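Notebooks > Bench room > Tins and serving things > December

December, started 9.40, late again

Back on the gift tin. Rimstead want the insert settled before the print run and they now say 2000 not 155, so whatever we pick we're stuck with. Wrote 155 on the board last time, please somebody change it.

Carried on from the previous page. What we need to know:
- does a piece come out of its cup without getting its edge broken
- can you do it with something a person has in the drawer at home
- where do the wrappers go once they're open

Last one sounds daft but it's half the complaints on the old tin. People eat one, push the wrapper back in the corner, and then the lid won't sit.

Tools out of the drawer: the slotted spatula, the Prata cake slice, a teaspoon, fingers. Cake slice is far too wide, went straight back. Teaspoon gets under the round ones but tips them over, and you end up chasing them round the cup. Slotted spatula is the one I want to spend the morning on. Narrow blade, rounded at the end, long slots. Crumbs drop through the slots, good for the piece, less good for the tin, they all end up back in the cup.

Polished steel shows everything, by the way. Wipe it between goes or you can't tell new grease from old. Dry cloth only, the damp one leaves marks and then I spent ten minutes thinking the butter biscuits were sweating.

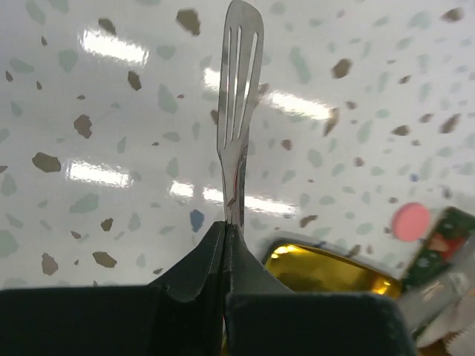
Pencilled underneath in other handwriting: the slots don't matter for this job, a plain palette knife from Fustell would do the same and has more bend in it. Try one before you write the spatula up as the answer.

Fair enough. Havn't got a Fustell one, will ask at the Raltholm shop when I'm next over. My feeling is too much bend is as bad as none, the piece slides off the side when you lift. But that's a feeling, I've not tested it.

10.55. Notes on the angle. Coming in flat doesn't work, the wall of the cup stops you. Coming in steep works but the tip digs into the underneath of the biscuit. In between is all right if the tin is turned so the long side faces you. Short side facing and your knuckles catch the rim. Put "long side to you" on the lid leaflet? Rimstead will say nobody reads the leaflet.

Rim — check it again. Nice and shiny but it'll scratch if people go at it with metal. Ran the spatula back and forth along the inside of the old sample tin four times, same spot, and could see the line with the lamp over it. Couldn't feel it with a nail. Ask whether the lacquer on the new ones is the same stuff.

Crumbs: on the speckled top they vanish. White with brown and grey bits all over it, worst possible surface for finding crumbs. I swept it, thought it was clean, put my sleeve down and picked up half a biscuit. Use a tray or a sheet of dark card under the tin from now on. Card is in the flat drawer under the till rolls.

11.30. Filled the tin again with mixed bits. Round ones and a fish cracker, to see if an awkward shape behaves differently in the cups. Left the dark red and brown wrappers in the back corner the way people do at home.

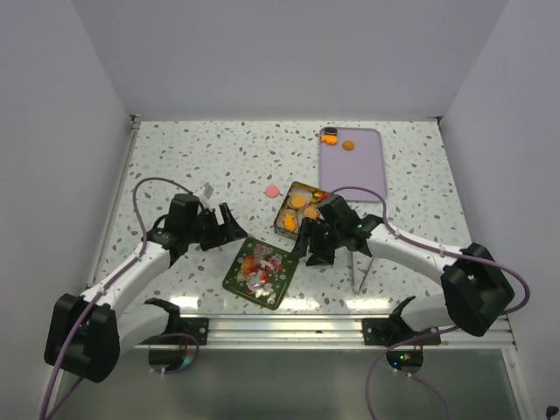 Does the insert need its own place for empty wrappers?
It would help, but only if it costs nothing in cups. Losing a cup means the weight on the label is wrong and the whole sleeve gets redone. A deeper corner would be enough, so the paper sits under the rim and the lid can close over it.

Fish shape: tail is the weak point. Lift from the head end. Thin crackers generally are no trouble going in, it's coming out, they lie flat on the bottom and there's nothing to get hold of. A small raised rib in the base of each cup would fix that. Sketch on facing page, not to scale, ignore the arrow.

The cups themselves I like. White shows the food off well and they wipe out quickly. Bit squeaky.

Before lunch, to do:
- ring Rimstead re lacquer and the deeper corner, get a price for both
- palette knife
- dark card
- put the spatula BACK in the left drawer, it has been in the sink twice this week
- order more crackers, we're down to 2 packets and one's open
- ask Raltholm if they still have the tall lids

13.15. Rimstead rang. Deeper corner possible, rib in the base "probably". No price on either. Lacquer person is out. Carry on with the old samples untill they come back to us.

Recent in this notebook
Lid fit, old tin against new
Raltholm tall lids, what's left
Prata cake slice, handle loose again
Crumb trays and dark card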